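Der Greifer, der nicht loslassen wollte

Seit Montag bin ich stolzer Besitzer eines Roboterarms mit Trennungsangst. Er greift, er hebt, er fährt brav zur Ablage, und dann behält er den Würfel. Im Protokoll steht dazu »Greifer offen«. Der Greifer ist anderer Meinung.

Die Steuerung heißt bei uns Hevetti und stammt aus einer Zeit, in der ich noch glaubte, Statusmeldungen müssten nicht unbedingt von einem Sensor kommen. Hevetti schickt den Befehl zum Öffnen, wartet 900 Millisekunden und erklärt die Sache für erledigt. Von 147 Durchläufen in der Nacht gelten laut Tabelle alle als erfolgreich. Ich habe die Tabelle am nächsten Morgen meiner Kollegin Mawar Hartono gezeigt. Sie hat gefragt, warum dann der Würfel noch im Greifer steckt.

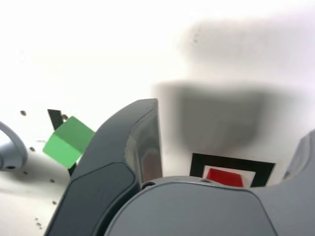
Mein erster Verdacht fiel auf die Finger, weil man an denen so schön herumschrauben kann. Also Greifer ab, Finger ab, alles sauber gemacht, Finger dran, Greifer dran. Ergebnis: wie vorher, nur mit einer Schraube zu viel auf dem Tisch. Danach kam die Erkennung dran, also die Marke mit der roten Fläche im dicken schwarzen Rahmen. Ich habe einen Nachmittag lang Lampen verschoben und Schwellwerte gestreichelt. Die Marke war unschuldig, der grüne Würfel sowieso.

Schuld war das Kabel zum Greifer. In einer bestimmten Armstellung, natürlich genau über der Ablage, zieht es am Stecker, und der Befehl kommt nicht an. Zurück in der Grundstellung sitzt alles wieder, weshalb jede Prüfung auf dem Tisch tadellos ausfällt.

Das Kabel ist jetzt 10 Zentimeter länger und hat eine Zugentlastung. Hevetti fragt neuerdings die Fingerposition ab, bevor es Erfolg meldet, und hält sonst an. Heute früh hat es achtmal angehalten. Sechsmal davon zu Recht, die anderen zwei suche ich noch.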